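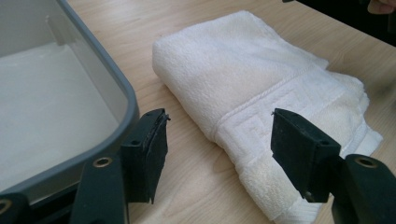 About us

Hello! I'm Itsuki Iwasaki and I run Fulard, a small laundry and towel hire business in Radside. We wash, dry, fold and deliver for guest houses, hairdressers, two swimming clubs and anyone in town whose washing machine has packed up (it happens more than you'd think, usually in the middle of the school holidays).

I started in my mum's garage with one second-hand machine and a tumble dryer that walked across the floor when it was on full spin. My first customer was the Maruyama guest house up the hill, which had 13 rooms and a very patient owner. I used to do their sheets overnight and take them back in the boot of my car before breakfast. They're still with us, and I still do that delivery myself when I can, partly for the chat and partly for the toast.

These days there are 4 of us and we have a proper unit on Clultmont Road, number 765, with the blue door next to the tyre place. Parking is round the back. If the shutter's half down we're in, just knock loudly because the dryers are noisy!

What we do most of is towels, and I'm a bit fussy about them. I like proper looped terry with some weight to it, and I've got a real soft spot for a woven border - the Greek key pattern is my favourite, though the flat band can pucker if you dry it too hot, so we keep the temperature down and give each one a good tug along the border before it's folded. No fabric softener on towels either. It makes them feel lovely in the hand and then they won't soak anything up.

Folding is done by hand on the big table. Bath towels go in thirds lengthways and then in half, with the rounded edge facing out so they look nice on a shelf. If your shelves are an odd size, tell us and we'll fold to fit. We've got one hairdresser who wants hers rolled and a bed and breakfast that likes them in quarters, and it's all written on a card above the table so whoever is on shift gets it right.

Everything goes out in plastic bins with your name on the lid. Please leave the empty one out when we come with the next lot, as we do wash them between trips and they have a habit of turning into toy boxes.

Last August was our busiest month ever, with 2687 towels through the door, and I think I dreamt about folding for most of September. We've put in another dryer now, so we've got room for a few more regular customers, big or small.

Collections are in the morning from eight and we deliver back the next afternoon. Duvets take a day longer. If you've got something awkward - a dog bed, a christening gown, the curtains from the village hall - bring it in and let me have a look before you give up on it. The kettle is usually on, and you're welcome to feel the hire towels before you choose a set.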